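Glassware and drying area walk-through, Fleltwood rental kitchen
October 19, 2026
Checked by: Radoslava Procházka

I do this one myself before every big dinner booking, and my notes ramble, so bear with me!

Rims, run a fingertip over each -- OK. One of the clear tumblers had a nick, so it went in the glass bin.
Stems, gentle twist at the foot -- OK. I always hold the bowl with my other hand (learned that at Durketti, the expensive way).
Inside of bowls, lint or soap film -- REDO. Two had a haze. Fresh cloth, please, and not the fluffy ones.
Drying rack, standing level -- OK. Push on the center post and see if it rocks.
Rack arms, sharp wire ends -- OK. Glasses go on upside down with the foot up.
Space between glasses -- WATCH. I want a finger's width and I'm forever moving things apart.
Floor under the sink, puddles -- OK. Mat is back down.

The colored stemware is my favorite thing we own, the green and the red especially, and I'm fussier about it than I should be. A gold wire rack suits it so well!

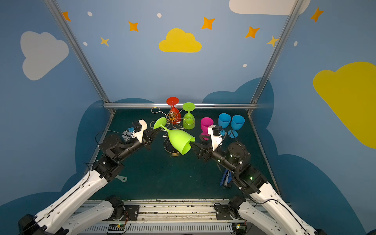
Jacinto Hinojosa wrote back that he'd like the stems off the rack as soon as they're dry, before the big pots come out, and could we please lower the water heater a notch -- he nearly dropped a glass rinsing it. Fair enough, both added.

Water heater setting -- OPEN. Asked Igor to look at it.
Clear stems off rack before pots -- NEW, starts with the next booking.
Broken glass bin, lid on -- OK, but it's nearly full. Needs emptying before November.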